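Ticket 331: Flavonow recipe cards print one line per page
Opened by: Khadija Kamel, Sindale test kitchen
Assigned to: Mostafa El Sherbiny
Status: Closed, with reservations

Oct 10, 2024
Khadija reports that a lentil soup card, normally one sheet, came out as 16. The first page says "Lentil." The second says "Soup." She would like it known that she has read the whole thing and the suspense does not hold up.

Restarted the print queue. Same result, minus another stack of paper. Cleared the saved layout and tried a shorter recipe (toast). Toast ran to eight pages.

Asked whether anybody had changed the template. Everybody said no, in the tone people use when they have changed the template. 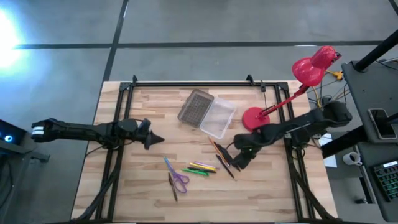 Does the problem happen on every printer, or only the one by the pantry?

Every printer we tried, including the old one upstairs that normally refuses to print anything at all. Same file, same page breaks, so I stopped blaming hardware and apologized to the pantry printer.

Opened the template in the editor. "Keep with next" was off and "Page break before" was on, for every paragraph style in the card. The edit history has it down to Hazem Hegazy in July, with the note "small tidy." Cards saved before then still used the old layout, and Khadija's was the first new soup since.

Turned the page break off, saved, reprinted. Lentil soup is back on one sheet. The footer now sits 20 points too low and clips the allergen line, so I moved that up by hand.

Still open: Parisa Soltani wants the template locked. Hazem wants it noted that it was a small tidy. Noted.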